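Skunance, take two: I rewrote the planner and I am very happy about it

February 19, 2022

If you read my last post you know I had been fighting the two-arm table setting setup for a while, and that the thing I was fighting most was my own code. Well, I finally threw out the old motion layer and wrote a new one. It's called Skunance (it was the only name left on my list that didn't collide with another package), and it has been running on the bench for 8 days now.

The old version planned each arm on its own and then checked for collisions afterward. That works fine until both grippers want to be over the placemat at the same time, and then you get a plan, a rejection, another plan, another rejection, and a pair of arms sitting there thinking. On a bad run I logged 114 rejected plans before anything moved. One hundred and fourteen!

So now there is one planner for both arms. It treats them as a single machine with a lot of joints, and it books space over the table in short time slices. If the left arm has the slice over the bowl, the right one gets a path that goes low and wide, or it waits. The waiting used to feel like failure to me, but a short wait costs so much less than a replan that I've stopped caring.

Perception got some love too. The old detector was trained on fat kitchen utensils and it hated anything skinny. Thin handles would come back as two separate objects, or as a crack between planks. I wrote a small step that joins up line segments pointing the same way before they get classified, and it's maybe my favorite piece of the whole thing. It also means I get a decent grasp angle for free, which the planner can use directly.

The layout I keep going back to for testing has a slate-blue bowl and a green cup on a round woven placemat, two gold utensils out on the wood, and a thin light-blue stick lying diagonally further down. The striped tabletop is mean to the segment joiner, and I love it for that. 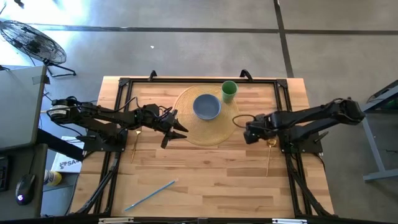 What changed in the tooling

I moved all the config into one file per arm, plus one for the table. Before this the frame dimensions lived in 11 different places, and yes, they disagreed with each other.

There's also a replay viewer now. You feed it a log and it steps through every slice booking with the joint positions drawn on top, so when an arm pauses you can see which booking it was waiting for. I lost a whole evening to scrubbing through old runs, just for fun.

Logs are written by Grumport, my little recorder from July. It needed 2 fixes to keep both arms on the same clock, and those are merged.

Still on the list

The cup. Grasping from above is fine, but the side approach often asks for the slice over the bowl and holds onto it far too long. I want bookings that shrink as the arm moves through them, and I have a half-working branch for that. I'll post the replay logs once the branch stops crashing on startup.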